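Steno had failed the table 434 times by Sunday, and I still came in early, grinning, with my coffee. Clear the cutlery, leave the ornaments. My grandmother could do it while yelling at the radio!

But oh, the progress. In January it couldn't tell a fork from the shadow of a fork. Now it chose the right piece 80 times in a hundred, and I danced in the hallway at Poltham every time the number moved.

"Fork first," I told the screen, as if it had ears. I pressed run.

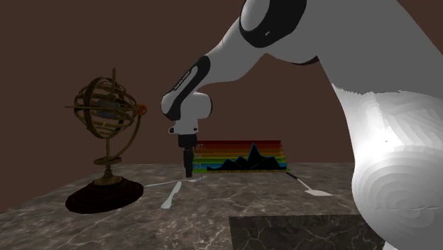 I held my breath - silly, I know, over a fork. I thought of all the sinks in all the kitchens, and my own, full since Friday. Maybe it would take 700 tries. I had the whole morning, and I pulled my chair in closer.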